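**Poirier Hall** is a mixed-use building in the Hitley district, on the north bank of the Flelus canal. It contains 64 apartments, a public reading room and a row of small workshops at street level. The building was designed by the architect Nawal Ghoneim and occupies the site of a former rope store, parts of which were kept.

## Site and history

The rope store was a long brick shed with a sawtooth roof. It closed when canal freight ended and was used for parking and storage for several years. The district bought the land and held a limited design competition, which Ghoneim's office won with a scheme that kept the south wall and the loading arches. Work on the foundations began in June and was delayed by an old culvert that did not appear on the survey drawings. The culvert was lined and left in place, and the eastern stair was moved to avoid it.

The first residents moved in on 17/09/2018. The reading room opened later, after a change to its fire exits.

## Layout

The plan is L-shaped. The longer wing runs along the canal and is six stories high. The shorter wing faces Stuvix Lane and steps down to four stories to match the older houses across the street. Apartments are reached from open galleries on the courtyard side, so most of them have windows facing two directions. There are 16 apartments with three bedrooms, all in the canal wing. The rest have one or two.

The workshops sit behind the old loading arches. Each has a mezzanine and a separate entrance from the towpath.

## Materials

The outer walls are gray-brown brick laid in lime mortar, with precast concrete lintels. Brick from the demolished north wall was cleaned and reused in the courtyard paving. Window frames are painted larch. Interior finishes are plain: plastered walls, linoleum in the corridors, and light-colored wood for fitted furniture.
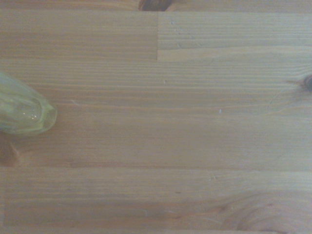

*Light-colored wooden tabletop with a piece of pale green glass.*

Heat comes from a shared plant in the basement, with radiators in each apartment. Rainwater from the roof is stored in a 1000-gallon tank and used to water the courtyard beds.

## Reading room

The reading room takes up the corner where the two wings meet. It has a double-height ceiling and 21 desks along the canal windows. The district library service runs it as a branch without lending.

## See also

- Flelus canal
- Hitley district
- Stuvix Lane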